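July 8, 2023
Notebook, quilted jacket, folding on the bed

Continued with the jacket from yesterday. Nosipho Le Roux asked me to write the folding order down properly, so that she and I do it the same way when we pack the winter things for Cingate.

The bed is better than the table for this jacket. The table in the workshop is 80 cm wide and the sleeves hang over, then they pull the body out of shape. On the bed there is still some hanging at the side, but the quilted cover has more grip and the jacket stays.

Order I used: jacket spread out, smooth the body with the flat hand from the neck to the hem, then one sleeve folded inward over the body, then the second. After this the hem comes up to the collar. The filling is puffy and it springs back, so I press out the air slowly after each fold.
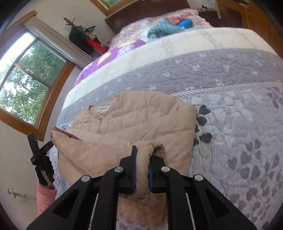
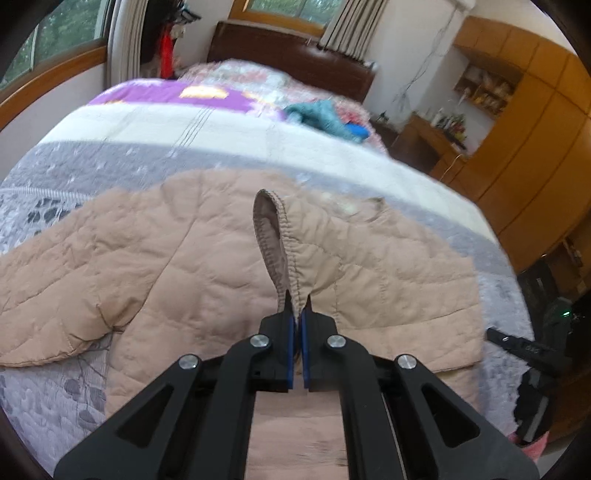

Tan quilted jacket on the leaf-pattern bedspread. Second picture: one sleeve folded across the body, the other still out.

Notes for next time:
The cuff does not like to lie flat. I had to turn it under two times. Maybe fold the cuff first, before the sleeve.
Creases at the underarm should be pulled out before the sleeve goes in, otherwise they become a thick lump in the middle of the parcel.
Colour of the jacket: I wrote tan in the list, Nosipho wrote beige. Please keep tan.

Finished parcel was 29 cm on the long side and goes in the Kettler box with the lid closed. I put a paper with the list number on top, 1,574.

To do: ask Uwe Reinholz if the grey storage bags are still in the cupboard. Try the same order with the longer coat.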